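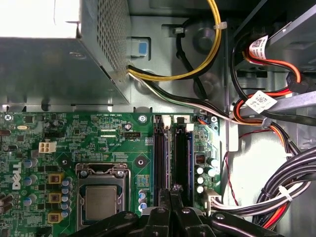 2 min read

Wrist camera detects the memory slots but the approach pose jumps
Forum: Perception and Planning

ebbe_h
14 September 2022
Hello all. I am working on a disassembly cell for old office computers. The camera is on the wrist, and the view I attached is the one my detector receives just before the approach to the memory slots. The detection itself is good, I get both black slots with high score. My problem is the pose. Between two frames with the arm standing still, the yaw estimate changes by 180 degrees, and then the planner (Niven) wants to turn the whole wrist. I already tried a median filter and it only makes the jump come later. Does somebody have an idea?
Ebbe Hedlund

skernura_user
A slot is almost symmetric for the network, so it will flip. Use something on the board that has a direction. You have a big DELL printed along the left side, that is a perfect landmark.

ebbe_h
Thank you, but the next board is maybe from another maker. I don't want to teach the software a logo for each one.

Edvin Backlund
I would not use the logo either. In your view the white latch clips are visible at the top ends of the slots, and the bottom ends are hidden by your own gripper. I think this is the cause. When the fingers cover one end, the network has to guess where the slot stops. Do you mask the gripper before inference?

ebbe_h
No mask at all. I supposed the network learned to ignore it, as the gripper is in all the training images (634 of them).

Edvin Backlund
It learned the gripper as part of the slot, I am afraid. Render the gripper model from the joint state, make it a little bigger, and set these pixels to zero in training and also at run time. A fixed mask is not enough if your fingers open and close.

trornis_fan
I disagree with the masking. You lose pixels exactly where you need them. Simply take the view from higher, fix the pose there, and go down blind with force control. We do it like this and the camera is not used in the last part.

Edvin Backlund
With a free board on a table, yes. Inside a case I would not go blind. Look at the cables on the right side, the thick black bundle is near the slots and it can move when you touch it.

trornis_fan
Then check for collision with the depth, but don't re-estimate the pose. These are separate problems.

ebbe_h
I tried the mask from Edvin, in the Nyberg branch. The flips are much less but not zero. Now I will also lock the yaw from the high view, and permit only small corrections after that. If someone has done this lock in Niven without writing an own plugin, please tell me which parameter.

skernura_user
There is none in the version I have. I wrote the plugin.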